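Kitchen & Dining > Table Linen > Creases and Storage

Creases in a grid tablecloth, and which plate to use on it

I bought a pink tablecloth with a white grid on it from Vemier in December and I can't get it to lie flat. On a plain cloth I'd live with it. On a grid, every wrinkle bends the lines, and my table now looks like a geography lesson. I've tried smoothing it by hand and I've tried glaring at it.

It's for the play table at our toddler group in Torkville, where we lay out a plate and pretend vegetables and the children run a sort of restaurant with very poor service.

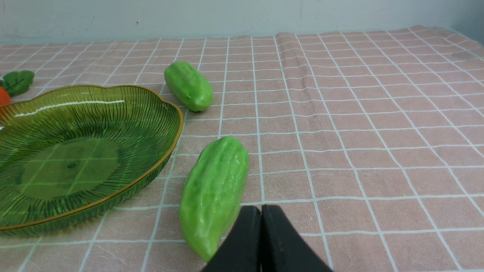
Green glass plate, two bitter melons, carrot at the back, and the crease I'm complaining about.

The label has washed blank, so I've no idea what it's made of. Can I iron it? And is a see-through plate a mistake on a pattern? My co-organiser says it looks busy. I like seeing the squares go green through the bottom.

Posted by gridlocked_843

mothballs50

Iron it on the back, on the coolest setting, with a tea towel in between. Try a corner first and wait a minute before you do the rest. If the corner goes shiny or starts to curl, stop, and hang the cloth over a door overnight with a damp flannel pressed along the fold.

After that, don't fold it. Roll it round a cardboard tube with the pattern facing out. I keep 6 cloths that way behind the wardrobe and the worst I get is a ripple at the ends. Mundov sell long tubes for posters, or ask a carpet shop, who will be glad to see the back of one.

As for the plate, keep it. A scalloped edge looks good against straight lines. I would be more worried about glass — and a gold rim — at a toddler group, but perhaps yours are calmer than ours were.

Dafis_Lane

just put more veg on it

teatowel200

Agree with mothballs about rolling, but clip the cloth under the table edge as well. Small hands pull, and you'll have the crease back by half past ten however well you ironed it. Swap the glass for a melamine plate while the restaurant is open and bring the green one out for the grown-ups' biscuits.

Also, where did you find toy bitter melons? Ours has been all peas for years.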